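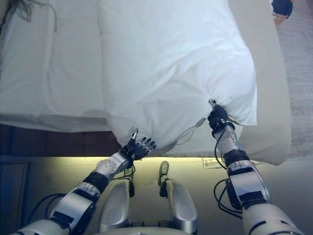 A rim lock is a door lock whose working parts sit in a case fixed to the inner face of the door, in contrast to a mortice lock, where the case is hidden in a pocket cut into the door's edge. It is among the oldest kinds of lock still in everyday use, and a good many people who grew up in older houses will remember the comfortable clunk of one. Rim locks are found on cottage doors, garden gates, larders, chapels and outbuildings, and on a great many bedroom doors too, in the sort of room where the bed is made up in white linens with a white pillow to match, and where the lock case is very often painted white to keep it company.

Parts

The case of a rim lock is a shallow box, usually of pressed steel or cast iron, though brass and even wood are used. Inside it are the latch, which is sprung and worked by the knob, and in most patterns a bolt, which is thrown by the key. On the door frame sits the keep (also called the box staple), a smaller box that receives both latch and bolt when the door is closed. Knobs are joined by a square spindle that passes right through the door. On the outer side the keyhole is usually dressed with a small plate, or escutcheon, and quite often a swinging cover as well – a blessing in a draughty passage.

A smaller version without a key, worked by the knob alone, is properly called a rim latch. The two are muddled so often, in shops as well as in conversation, that it is worth looking for a keyhole before ordering a replacement.

History

Wooden rim locks, often of oak with iron works set into the block, were common on church and barn doors for centuries, and some are still turned with their great long keys today. Brass-cased locks came to be prized in wealthier houses, where they were polished as proudly as the fire irons. Iron cases, cheaper and painted black, later found their way on to doors of nearly every sort.

In the market town of Flunham, lock making was for a time a household trade, with families filing parts at a bench by the kitchen window and carrying them to the Guerra works to be paid. At its busiest the works employed almost 300 people, and its pattern book listed 700 different cases, many of them differing only in the shape of a corner or the turn of a moulding. The firm of Wollel, which took over the premises, kept the most popular seven patterns and let the others go, much to the sorrow of collectors ever since.

Fitting

Rim locks are kindly things to fit, as very little timber has to be cut away. Most need only a hole for the spindle, another for the key and a shallow recess at the door's edge for the lip of the case. This makes them well suited to thin ledged-and-braced doors, which could not take a mortice without being badly weakened. In many houses the knob stands 900 mm or a little more above the floor, although on old plank doors it tends to follow the middle ledge, wherever the carpenter happened to put it.

Locks are handed, meaning that a case made for a door hinged on the left may not suit one hinged on the right. Some makers, Cundetti among them, sell cases with a latch that can be taken out and turned over, so that one lock will serve either way.

Care and repair

A stiff rim lock is seldom a ruined one. The commonest trouble is old paint, followed by a tired or broken spring, and both can be put right once the cover plate has been unscrewed and the works laid out in order on a sheet of newspaper. The restorer Edivaldo Falcão recommends a light wipe of grease on the sliding parts and advises against filling the case with oil, which gathers dust and thickens. Mwende Rweyemamu, whose handbook on cottage ironmongery is much thumbed by repairers, adds that damp weather can swell a door enough to throw latch and keep out of line, and that a lock which sticks in February may run sweetly again by summer with no attention at all.

See also

Mortice lock
Box staple
Escutcheon
Thumb latch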